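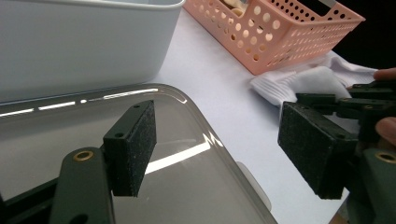
Subject: Divided storage box - socks don't stay in, lid won't sit flat
Status: Closed
Opened by: Ama Odoi
Handled by: Dilwyn Bevan, Letadeck home storage support

Ama Odoi, 9:12 am
I bought a divided box for my sock drawer. Once every compartment has a pair in it, the lid rocks and pops up at one corner. I've pressed it down and left it overnight under a 700 page cookbook. By morning it had lifted again. The drawer is 12 cm deep inside, so there isn't room for a raised lid.

Dilwyn Bevan, 9:40 am
Thanks for the details. Please take everything out, put the lid on the empty box and tell me if it sits level. Also, how are the socks folded? Balled pairs are the usual trouble.

Ama Odoi, 10:25 am
Lid sits level when the box is empty. The socks were balled. I've tipped the light-coloured ones into a basket for now and will start over.
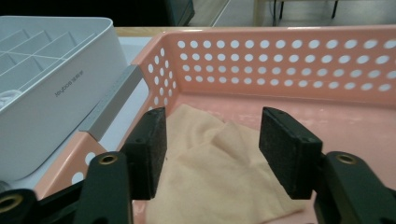 Peach cloth in the pink basket, divided box alongside.

Dilwyn Bevan, 10:50 am
Then the lid is fine and we won't need to replace it. Try this:

1. Lay the pair flat, one on top of the other, heels together.
2. Fold the toes up to the cuff, then fold in half again.
3. Stand the bundle on its edge in the compartment, fold side up.
4. Run your hand across the top. Anything you can feel above the dividers needs another fold or a different home.

Thick winter socks won't suit these compartments. Leave them in the basket.

Ama Odoi, 1:15 pm
Cleared the table to do it properly. Do I need to line the compartments? My neighbour Hussam Semaan uses paper towel in his.
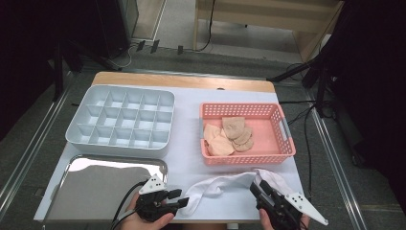 Grey organizer, metal tray and basket of beige pieces on the table.

Dilwyn Bevan, 1:30 pm
No lining needed. It only takes up height. Wipe the plastic with a damp cloth and let it dry before filling.

Ama Odoi, 4:05 pm
Thin socks are all in and the lid is down flat. 2 thick pairs left over - they've gone in the basket on the shelf. Drawer closes. You can close this.

Dilwyn Bevan, 4:20 pm
Closed. Cause: balled pairs sitting above the dividers. No parts sent.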